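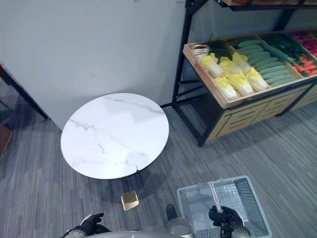

4 min read

Putting the basket down

July 16, 2019

I moved to Zendach in May, into an apartment with a kitchen that has one short counter and a refrigerator that comes up to my chest. I used to shop every two weeks with a car. Now I walk to the Lorka and carry home whatever fits in two bags, so I have gone from a big cart to a hand basket, and I have had to learn how to use one.

The first thing I learned is that a basket gets heavy before it gets full. A head of napa cabbage does it. I like napa cabbage a lot and will eat it most nights if it's in the house, but it's a dense thing to hang off one hand while you decide about onions. For the first few trips I put the basket on the floor every time I needed both hands. Then I had to bend down and get it, and my back is not what it was.

A small table near the vegetables fixes this. It doesn't have to be much. A round one with a marble-look top is fine, even with a chip in the rim. What matters is that a basket sits flat on it and you can get at both handles.
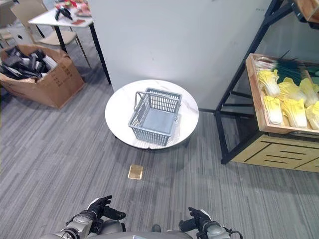
Basket on the round table, handles up.

I now do the whole trip in the same order. Basket down first. Then I look at everything before I pick anything up. I used to grab the first decent thing I saw and rearrange later, which meant the green onions were always at the bottom with their tops bent over. Now the cabbage goes in flat along one long side. Carrots or radishes go next to it. Apples go in the gap at the end, where they can't roll much. Green onions go last, across the top.

Eggs I carry separately. I have tried it the other way.

The handles matter more than I expected. If you lift by one, the basket tips and the apples go to the low end and stay there. I lift with both handles together, then move it to my forearm if the walk to the register is long. The Plillach store across the river has a long one. They also have baskets with a single stiff handle, and I don't care for those.

My neighbor, Amedeo Ferraro, thinks I should get one of the folding carts made by Jang, and he has offered to lend me his. It's a good cart. It also has to live somewhere when it's not in use, and I have a closet with a vacuum cleaner in it and no room left over. I may give in when the weather turns.
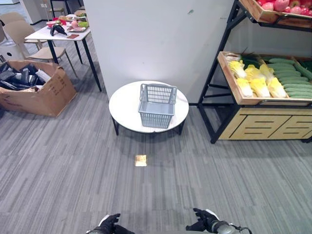 The basket again, with apples on the rack at right.

Apples are the one thing I still overbuy. They look best in a big pile in a wooden crate, and I take more than I need. Last time I weighed three of them at home on the kitchen scale. The smallest was 200 grams and the largest was 290. I can get through one of those a day, so a bag of them takes up refrigerator space I need for other things. I've started keeping them in a bowl on the windowsill.

The cabbage lasts well. I wrap it in a dish towel and take leaves from the outside. Half of a medium one goes into soup with 400 grams of noodles and most of the green onions, and that does me for two dinners and a lunch. The white ends of the onions go in a glass of water by the sink and grow back once, sometimes twice.

I'm going again tomorrow. I need onions, more ginger and dish soap, and I still have to return the jar deposit at the Lorka before the slip expires.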